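About Platach

Platach overhauls landing gear actuators, wheel brakes and hydraulic valves for piston and light turboprop training aircraft.

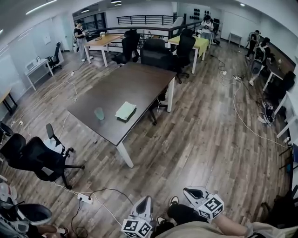
Cup and folded cloth on the table.

Platach began as a two-bench repair shop working on main gear actuators for local flying clubs. The scope was widened when operators asked for brake assemblies and selector valves to be handled on the same work order. Component overhaul is still the whole of the business. We do not perform airframe inspections, engine work or avionics installation, and we do not sell new aircraft parts over the counter.

What we overhaul

The current capability list has 188 part numbers. It covers retraction actuators, uplocks, shuttle and selector valves, power packs, master cylinders, wheel halves and brake calipers. Shimmy dampers were added last October. A part number goes on the list only after we hold the current maintenance manual, the required tooling and a qualified inspector for that item. If your part number is missing, send it with the aircraft type and serial number and we will tell you whether it can be added.

How a unit moves through the shop

Incoming units are tagged at receiving and checked against the paperwork supplied. The unit is then drained, disassembled and cleaned. Steel parts go to magnetic particle inspection and aluminum parts to fluorescent penetrant. Bores and rods are measured at the stations given in the manual and the readings are entered on the work order.

A written quote follows the inspection. No parts are ordered until the customer accepts it. All seals, backup rings and lock wire are replaced at overhaul regardless of condition. Rods that need new chrome are sent to Ekeo, our outside plating shop, and are measured again when they come back.

Final test is done on the Takeda bench, a hydraulic rig built in house. It has 4 test stations, each with its own pressure gauge and flow meter. Proof pressure, internal leakage and full-stroke timing are recorded for every actuator. Test sheets are kept with the work order and a copy is shipped with the unit.

Turnaround and exchange

Standard turnaround is 8 working days from acceptance of the quote, not counting time at the plating shop. Exchange units are held for the more common trainers. The core must be complete and repairable. Cores with cracked housings or missing data plates are billed at the full outright price.

Shipping and receiving

Send units to Platach, 2201 Pruvwood Road, receiving door at the rear. Cap all ports before packing. Do not ship units filled with fluid. Include the removal tag, hours or landings since last overhaul, and the reason for removal. Receiving closes at 3:30 p.m. and freight arriving later is logged the next working day.

Units left without an answer to a quote are returned unassembled, freight collect.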